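Ticket 103: Labels come out of the Kadell printer shifted left
Status: Open, waiting on supplier
Priority: Normal

Hi again! I'm putting everything in one place here because my first two messages went in from my phone and were a mess.

So, the Kadell label printer at the packing desk has been printing everything a little too far to the left since we moved it over to the new computer in March. The address is fine, but the first digit of the order number gets chopped off, and the barcode starts so close to the edge that the hand scanner gives up on it. I've been typing order numbers in by hand all morning (my wrists say hello).

What I've tried so far:

Turned it off and on. Same thing.

Ran the calibration from the button on the front. It fed out 2 blank labels, blinked, and then printed exactly as badly as before.

Swapped the roll. I had a fresh Skindis roll in the drawer, so I popped that in and pushed the guides up snug. No change at all, so I put the old roll back.

Printed the built-in test page. Now this one was interesting! The test page comes out dead center. That made me think the printer itself is okay and the trouble is on the computer side. 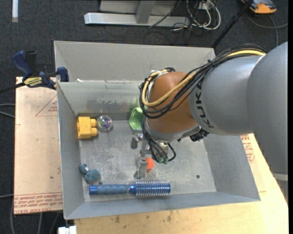
Attachment 1: metal bin and KUKA arm

Went into the driver settings after lunch. The page size was set to some default that's 10 mm wider than our labels, which seemed like a smoking gun, so I fixed it, saved, and printed. Better, but the first digit is still half missing. Then I opened the Hudus template, where there's a left offset box, and somebody had put a minus 13 in there. I set it to zero and got one perfect label. One! The next order went right back to the old spot, and when I checked the box, the minus 13 was back.

I'm guessing Hudus pulls the template down from the shared copy every time a new order opens, and I don't have rights to edit that one. I asked Hájek support whether they can change it on their end or give me access, and they've sent me a form, which I filled out at 3:40.

For now I'm printing the labels one at a time and resetting the offset before each one. Please leave this ticket open until I hear back from them.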